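Workshop notebook, Cisberg bench room
5 Jan 2024

Tabletop refinish, continued from the November pages. Writing this up in one go because the loose notes were getting out of order.

Started with the Ramis top, the long one that used to sit by the window. Old finish was already off. Went over it again with 120 on the block, by hand, along the grain as far as the grain allows. It wanders a lot on this one and there is no way to follow every curve, so I kept the strokes straight and light and accepted some cross scratches near the ends. Vacuumed, wiped with a barely damp rag, let it stand over lunch. Grain came up fuzzy as expected. Knocked that back with 220.

Sanding dust weighed 118 grams from the bag, more than I would have guessed. Last time I didn't weigh it so nothing to compare to.

Test strips. Did these on the offcut from the Urkik bench, same delivery as far as the paperwork says. Masked off bands with the blue tape and labeled them on the back in pencil.

Band A -- one coat of the water-based satin, straight from the can. Dries quickly, stays pale. Slight drag marks where I went back over an edge that had started to set.
Band B -- two coats of the same, light sand between. Smoother. Looks the closest to what we asked for.
Band C -- oil, wiped on and wiped off after 12 minutes. Nice to touch but goes yellow right away, and the dark streaks turn close to orange. Not for these tables.
Band D -- oil under the water-based. Beaded up at one corner. Did not wait long enough. Would need a fresh strip to say anything about it.

Put water, coffee and a bit of dish soap on each band and left them for 3 hours under upturned cups. A had a faint ring from the coffee that didn't rub out. B was clean. C had a ring from everything. Did not bother with D.

Going with B for the working tables. Still open whether the Kakakhel shelf gets the same or is left bare. It only holds boxes, so bare is probably fine, but the front edge gets handled and will go gray. Leave it until the tables are done.

Materials, for reordering. Satin can is a little under half full after the strips and the first coat on Ramis. Coverage on the label looks optimistic to me. I have 412 square inches of offcut left that is flat enough for more strips; the rest is cupped and can go in the scrap bin. Foam brushes -- used the last wide one. The narrow ones leave a line at every overlap, so don't use them on a full top. Need 220 and 320 sheets too. Tape is OK.

Room notes. Heater has been on low since morning. Kept the door shut while coating and still got grit in the first coat at the end nearest the shelves. I think it falls off the cardboard up there. Moved the boxes to the floor under the sink for now, please don't move them back yet. Also mopped, which I should have done before opening the can.
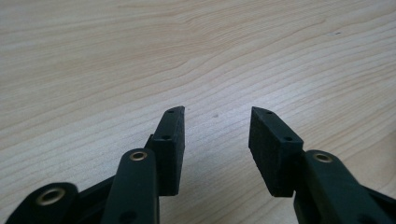

Specks are the thing to sort out on the pale tops before anyone calls them done. On a darker wood you would never find them, but on this blond surface even a tiny one stands out. There's a dark one out in the smoother, brighter part of the grain between the two black pads, and another small mark farther up toward the right where it interrupts the lines. I can't say from looking whether either is grit, a pin knot or a spot of something spilled. Plan is fingernail first, then a damp cloth, then a plastic scraper held flat. If it survives all that, leave it alone. A sanded-out patch will look worse than the speck did, especially with an even sheen all the way across it.

Same check on Ramis when the second coat is on. Use the desk lamp held low from the side, it shows nibs much better than the ceiling lights. Pencil arrows on tape only, never on the wood -- there is a pencil line under the first coat at the short end already and that one is mine.

To do
Second coat on Ramis, after a light pass with 320
New strip for D, leave the oil a full week
Feet for the Urkik bench, it still rocks
Ask about the shelf
Rinse the brush jar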